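Speaker notes: The peg that wasn't there
Toketti users' afternoon, second slot. Keep the water handy, I talk fast on this one!

SLIDE 1 — title
Say hello, say thanks to the Lockyer people for the room. Then straight in. I love this fault. It cost us most of June and I'd still happily spend an hour on it, but I have twenty minutes.

SLIDE 2 — what we were doing
Insertion work in a bin. A red block with shaped holes, a peg, an arm told to find the right hole and push. Boring on purpose, so that anything odd stands out. We ran 3,000 attempts on the Sevo controller with the force limit on the whole time.

SLIDE 3 — the fault
On 251 of those attempts the arm pressed down on solid block, a good way from any hole, and kept pressing. The limit should have stopped it at once. It did stop in the end, but late, and late is what worried me. Pause here. Ask who has seen a force limit trip late. (There will be hands. Let one person tell their story, no more.)

SLIDE 4 — what we blamed first
Go quickly, it gets a laugh. The camera. Then the lighting. Then the cable, which we swapped 2 times. I was completely sure about the cable.

SLIDE 5 — what it was
The Wotisari logging tool was switched on for the long runs and off for the short ones. With logging on, force readings queued behind the picture files, so the controller was acting on old numbers. It thought the peg was still in free air while it was already leaning on the block. Say that twice, slowly — it's the whole talk.
The missed position came from the same queue. Old position, old force, both looking perfectly healthy on screen. Isn't that lovely? Horrible, but lovely.

SLIDE 6 — the bin
Leave both up while people look.
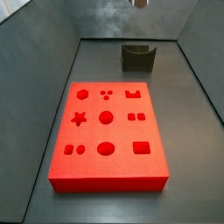

The shape-sorter block sits at the far end of the floor in the second one, to the right of the dark cradle.

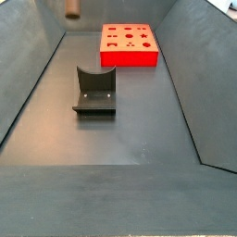
SLIDE 7 — the fix
Force readings now have their own path and nothing else is allowed on it. Every reading carries a time stamp, and if the newest one is more than 100 milliseconds old the arm stops and lifts. We tested that by slowing the log down deliberately, which was great fun.
If someone asks about hardware stops: yes, keep them. Software checks sit on top.

SLIDE 8 — try this at home
Turn on every bit of logging you own, then press the arm gently on a foam pad and time the stop. Do it again with logging off. Compare. If the two differ, come and find me at the tea break, I really want to see your numbers.

Spare, if there's time: the cable story in full.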